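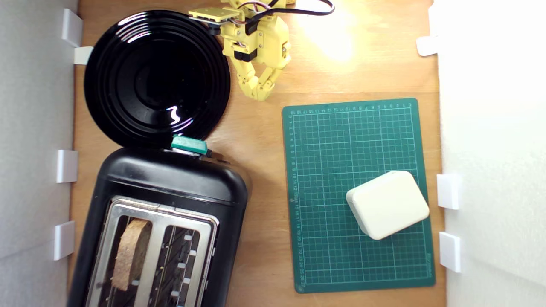

A black plate and a two-slot toaster on a wooden tabletop.

Breakfast club at the Porncombe library gets a second winter

23 Jan 2024

Good news for anybody who likes their newspaper with a bit of toast. The Porncombe library is keeping its early opening hours through the end of spring, and the free breakfast that goes with them is staying too. I stopped in to hear about it from the people who run it, and I came away with jam on my notebook and a library card I should have renewed ages ago.

If you missed it the first time, the early hours started in November as a trial. The doors open at 7 instead of 9, the reading room heat goes on, and there's toast, fruit and coffee in the side room until the regular staff come on. You don't sign in and you don't have to borrow anything. Some people read, some people charge their phones, and a fair number of kids finish homework that was due that same morning (I saw one long division worksheet get done in the time it took me to butter a slice).

Ilham Sembiring, the branch manager, told me the trial had a target of 12 people a morning, and she thought that was a stretch. The busiest morning so far brought in 258 over the two sites, counting the Flirnton branch, but that was the day the school buses were running late and half the town needed somewhere warm to stand. She was quick to tell me not to use that one as a typical day, so I won't. A normal morning is a lot calmer.

"We figured it would be the same few regulars," she said. "Then the night shift from the bakery started coming by on their way home, and after that we had to buy more butter."

The money for the next stretch comes from the town's library budget, with the bread donated by Fung, the bakery on the corner of Mill Street. Yes, the same bakery whose night shift eats here. I asked if they ever get tired of looking at bread and the answer was a shrug and another slice of rye.

A couple of things are changing. The Flirnton branch will now open early two mornings a week, up from one, and the side room there is getting a proper sink. That sink has been on the wish list for years, long before any of this, and I think Ebbe Amundsen was more excited about it than about anything else we discussed. Ebbe looks after both buildings and has been carrying dishpans down a hallway all winter. He showed me where the pipes will come in. He showed me twice! The work should take up to 20 days, and the room will be closed while it's going on, so Flirnton folks will have breakfast out by the magazines for a while.

There was some grumbling at the January meeting about crumbs in the books, and I get it. The rule is that food stays in the side room, and borrowed books go in after you've washed your hands. Sembiring says damage has been low so far - one cookbook got marmalade on the cover, and the person who did it paid for a new copy before she'd even heard about it.

The other complaint was noise. People who come early for the quiet would like it to be, well, quiet, and the homework crowd isn't always. Starting next month the upstairs study room will open early too, no talking and no food, and everybody else can stay down by the coffee.

I'm all for it. I work from my kitchen table most days and I can tell you that a warm room with other people in it does wonders for a gray January morning. I've gone in four times now, supposedly for this story.

The Varudik reading group is also moving its monthly meeting to the early slot, in case you've wanted to join but can't do evenings. They're partway through a long Norwegian family saga and say new people can jump in at any chapter. Ask at the front desk for a copy - there were still a few on the cart when I left.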